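**Likurine Hand Guide**, from Nollholm

Fine work inside a desktop case used to mean pages of waypoints. With the Likurine you take the arm by its grip (or drive it from the remote handle, if you'd like to sit down) and simply show it the way to the memory slots, as slowly as you please.

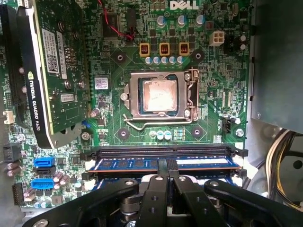
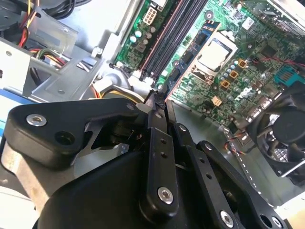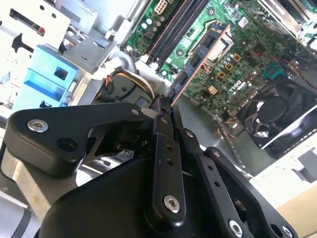 Each showing is saved as one take of up to 30 seconds, and the controller holds 600 of them. Most of our customers find some 12 takes plenty for a new task! The kit comes with 2 grips and a remote handle.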